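Colour blocking (textiles)
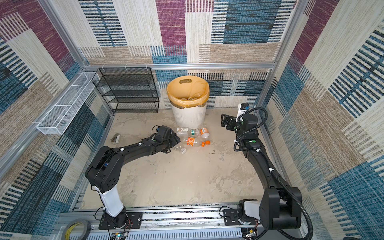
Overlapping blocks of maroon, teal-blue, beige and cream, each filled with fine stripes.

Colour blocking is a method of textile design in which a cloth is divided into large areas of distinct colour, usually with straight edges. It is used in floor coverings, wall hangings, upholstery, blankets and clothing. The term is applied both to woven cloth, in which the blocks are formed by the arrangement of warp and weft, and to pieced cloth, in which separate lengths are sewn together.

Construction

In tapestry weaving, each block is worked with its own weft yarn, which turns back at the boundary of the colour area. Where two blocks meet along a vertical line, the weaver may leave a slit, interlock the neighbouring wefts or pass both around a shared warp end. Slits give the sharpest edge but weaken the cloth, and long ones are commonly sewn closed after weaving.

Overlapping rectangles can be suggested without any layering of cloth. The designer interrupts the outline of one block with the corner of another, so that the second appears to lie in front. Stripes within the blocks strengthen the effect, particularly where horizontal and vertical striping adjoin – the change of direction remains legible even when the colours are close in value.

Scale and repeat

Large blocks require a long repeat. The Emow pattern, a furnishing design of this type, has a repeat of 375 millimetres and is woven in four colours. The related Frade pattern uses five colours and omits the internal striping. Both are supplied in 2-metre widths, and panels must be matched at the seam if the blocks are to continue across a join.

Care

Strongly contrasting dyes should be tested for colourfastness before wet cleaning, as darker reds and blues may bleed into adjoining pale areas. Cloth displayed on a wall is best kept out of direct sunlight. Fading is most noticeable at block edges, where an altered colour can be compared with its neighbour.

See also
Plain weave
Stripe (pattern)
Tapestry
Upholstery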